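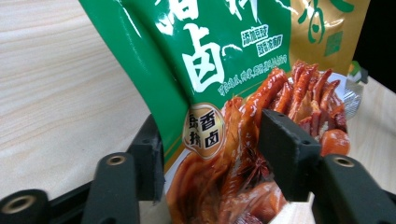

OK so, been meaning to do this thread for weeks. Can machines do chores yet? Not backflips, not chess. Chores. Putting the snacks away. Wiping the counter. Restocking a shelf at 6am when you'd rather be in bed.

My short answer is kind of? Some? Ask me again at dinner time.

Snack packages are my favorite test and people always laugh when I say that. A box is easy. A box stays a box! Grab a bag of braised meat and the film bends wherever you squeeze it, it's shiny, it tips over sideways, and what's inside slides off to one end.

Two jaws, one on each side, and you can get a pretty decent clamp on it. I like two jaws. Everybody wants to show me a hand with five fingers and I keep saying, watch what you do at the store, it's mostly a pinch.

Also that big 卤 on the green just means braised, for everyone about to ask. And yes there's an egg on the package and yes I want it.

Then there's the tiny stuff. Little crinkly silver packets, argh. They throw light everywhere and they're nearly flat. I'd put those a good 2 years behind the big bags, and I'm an optimist.

I stocked shelves at Flendurwood for 16 months back in the day, so I have Opinions. The lifting was fine. What ate my shift was all the in-between junk: a torn bag, a price tag on the wrong peg, a kid who left yogurt in with the chips.

A machine that does 1,000 perfect picks and then freezes at the yogurt still needs me standing there. That's my whole problem with the Flultura demo everyone was passing around. Gorgeous picks! Same bag every time, same spot, same way up.

Show me a messy table. Show me the bag leaning on something. Show me it being put back down without getting crushed, please, I'm begging.

Where I'd spend money today: shop floor, one kind of item, boring and repetitive. Where I wouldn't: my kitchen. My kitchen has drawers that only open if you lift and swear.

Dishes I'll do in a separate thread, I have way too much to say about forks.

What's the one chore you'd hand over first? Mine's socks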